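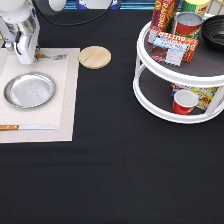
Table setting is a fair test of whether a machine can take over a household chore, since the layout is fixed and the tolerances are loose. The hard part is flatware. A fork lying flat gives a gripper very little height to close on, and the fingertips have to come down to the surface without dragging the cloth. Handles help: the fork and knife on the placemat have wooden ones, which are easier to tell apart from a shiny steel plate than plain metal would be. Glare off the plate is a separate problem – use a matte one if you have it.

February – by Nisha Solanki

Home Kitchen Workshop Storage Archive

Tips if you want to try it at home:

Use a woven or textured mat. Smooth vinyl slides when a fingertip touches it.

Keep 10 inches of clear table on the side the arm works from.

Put groceries on a turntable at the far side. Heavy cans go near the center post.

Lay knives with the blade pointing the same way every time.

Run the layout 12 times before changing anything, and write down each miss.

Can it replace a person yet? For one place setting, slowly, with someone watching. For a family dinner, no. Deepak Mittal sets a table for seven by hand before the water boils, and I would not plan a meal on anything slower.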